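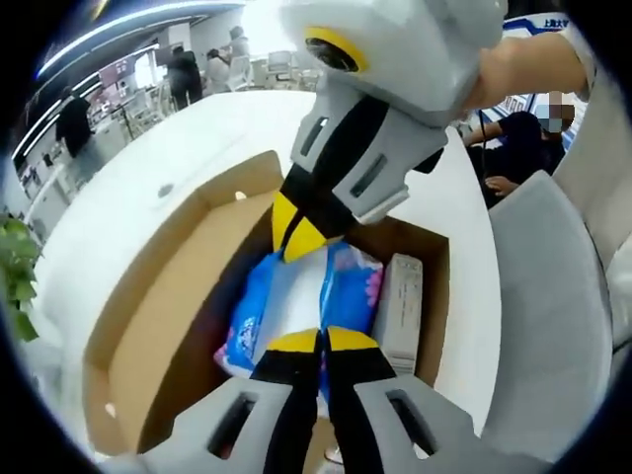
March 26, 2019

Notebook, web history project. Vandana Sachdeva writing, mostly to myself, but Jirkus asked to be able to follow along, so I'm using whole sentences where I can.

Great morning! The old Gradura export finally opened. For anyone who missed the last few pages: Gradura was a small social network for hobby clubs, started by two students named Ravison and Şimşekoğlu, and what we have is the public side of its member boards, saved as plain text files. I had been fighting the character encoding since the start of March. The fix was to read each file as Latin-5 (Turkish) first and convert after that. Şimşekoğlu's own name now shows up properly in every post, and I may have cheered out loud.

Counts so far:
168 boards in the index
149 open cleanly
the rest stop partway through a post, always at an attachment line

I want to look at that attachment line by hand before writing any more code. My guess is a stray null character. Jirkus thinks the export script timed out on the big ones, and the file sizes are a bit on his side.

Read the founders' board over lunch and it's wonderful stuff. They argue for pages and pages over whether a member should be able to see who visited their profile. Ravison was dead against it. Şimşekoğlu put it in as a trial on two boards, pottery and model trains, and the train people loved it so much they wrote a petition to keep it (the potters never mention it at all). There's also a long thread on what colour the login button should be, which I'll save for a slow afternoon.

Something to chase — the invite system. Early posts say you needed a code from a current member, later ones talk as if anybody could walk in, and I can't find the announcement in between. It might be sitting in one of the broken boards, which would be a lovely reason to get them fixed.

Changed the sort order in the reader so replies sit under their parent post. Much nicer to follow. Old order is still there under the flat view, Jirkus, I know you like it.

Next:
attachment line, by hand
rerun the index with the new encoding
search "invite", "code" and "open to all"
back up the converted files before touching anything else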